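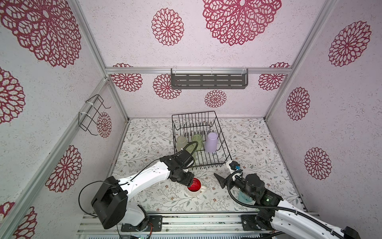
Can a machine put the cups away yet?

Posted 5 July 2018 in Kitchen Tips

Readers write in every August, when the children are home and every cup in the house is dirty, to ask whether they can hand the job to a robot. Short answer: keep your tea towel.

Cups look like the easy bit. They're light, they stack and most of the plastic ones bounce. But a see-through tumbler is hard for a camera to make out, and a thin wire rack gives a gripper plenty to snag on. A mug adds a handle, which has to end up pointing somewhere sensible. 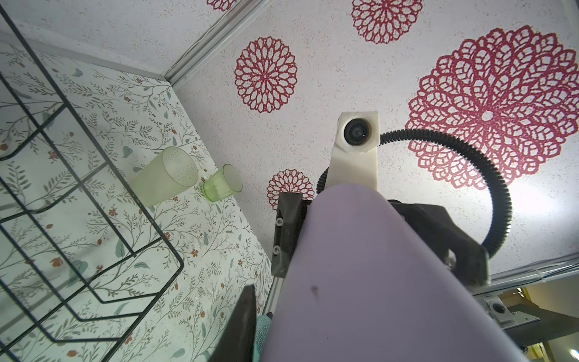
Two arms do help, as one can steady the rack while the other fusses. Rocío Lucero, who tests kitchen gear for us, would still back a bored ten-year-old, and the ten-year-old costs less than 4,000 pounds. Mostly.

Until prices drop, a few things that work with the hands you have:

Stand cups rim down, between the wires and never across them.

Put mugs in last, handles all facing the same way.

Leave a gap between plastic cups — they dry slower than china.

If one keeps toppling, move it to the end of the rack and lean a plate on it.

Next time: can a machine fold a fitted sheet? (I can't either.)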